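Ticket: Recipe scaler gives odd amounts after import
Product: Skarkine (desktop)
Opened by: Thérèse Tremblay
Status: Solved
Opened: 31 Jan 2023

Thérèse Tremblay wrote:

Hello all! First of all, I love Skarkine. I've moved my whole family cookbook into it from Traleo, 479 recipes in one go, and the import took less time than making a pot of tea. The photos came across, the tags came across, even my late-night notes about the oven running hot came across.

One snag. When I scale a recipe up, some of the amounts go mad. My bean stew serves four and uses 200 g of dried beans. Scaled to eight it should say 400 g, and instead it says 1,666 g. That's a lot of beans!

Things I've tried so far:
Closing and reopening the program.
Scaling back down to four (goes back to 200 g, so the original is safe).
Typing a new recipe from scratch. Scales perfectly.
Re-importing just the stew. Same wrong number again.

So it only hits imported recipes, and only some of those. The cakes are fine. The soups and stews are nearly all wrong.

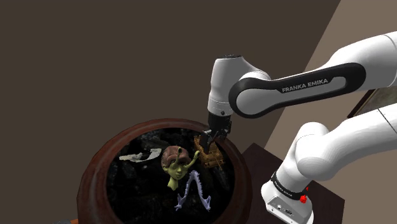
I'm on version 3.2, with the language set to British English and the units set to metric. Happy to send the export file if it's any use.

Penner (support) replied:

Hi Thérèse, what a lovely clear report, thank you! Yes please, send the file. Could you also open the stew, press Edit and look at the small grey box next to the beans? It's labelled "base unit". Tell me what it says for the stew and what it says for one of the cakes.

Thérèse Tremblay wrote:

File attached. The cake says "g". The stew says "g / cup". I'd never even noticed that box, and now I'm going through everything peering at it.

Penner (support) replied:

That's the culprit, and I'm delighted because we've been hunting this one since August. Traleo lets you store two units for the same ingredient. Our importer keeps both, then the scaler picks up the cup value and turns it back into grams a second time. Your cakes only ever had one unit, so they came through clean.

To put it right in one go:

1. Make a backup (File, then Save a Copy).
2. Go to Tools, then Tidy Units.
3. Tick "Keep first unit only".
4. Press Preview and have a read down the list.
5. Press Apply.

Please don't skip the preview. If any recipe has cups listed first, untick it and change that one by hand.

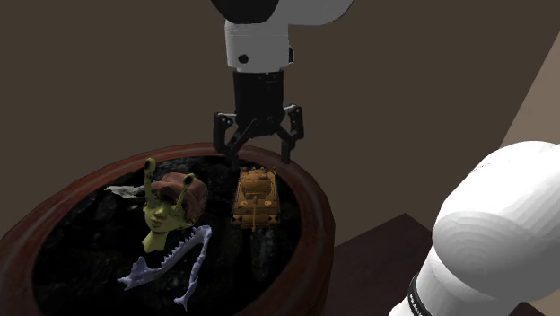

Thérèse Tremblay wrote:

Done! The preview listed 2,260 ingredient lines, which gave me a bit of a fright, but I scrolled through and only the pancakes and my aunt's rice pudding had cups first. I unticked those two and fixed them myself.

Stew for eight now says 400 g. Stew for twelve says 600 g. I then scaled the onion soup up and down about as far as it would go, just for the pleasure of seeing it behave.

One small wish while I'm here: could Tidy Units have an Undo button? The backup is fine, but a button would be friendlier.

Penner (support) replied:

Brilliant news! I've added Undo to the wish list with your name on it. The importer itself is being fixed for 3.3, so anyone moving over after that won't need the tidy-up. If you come across the same thing in files from Wisel, post it here and I'll reopen the ticket, as they use a similar format.

Thérèse Tremblay wrote:

Will do. My sister has all her recipes in Wisel and I'm already trying to talk her round. Thanks again!

Ticket marked as solved by Penner.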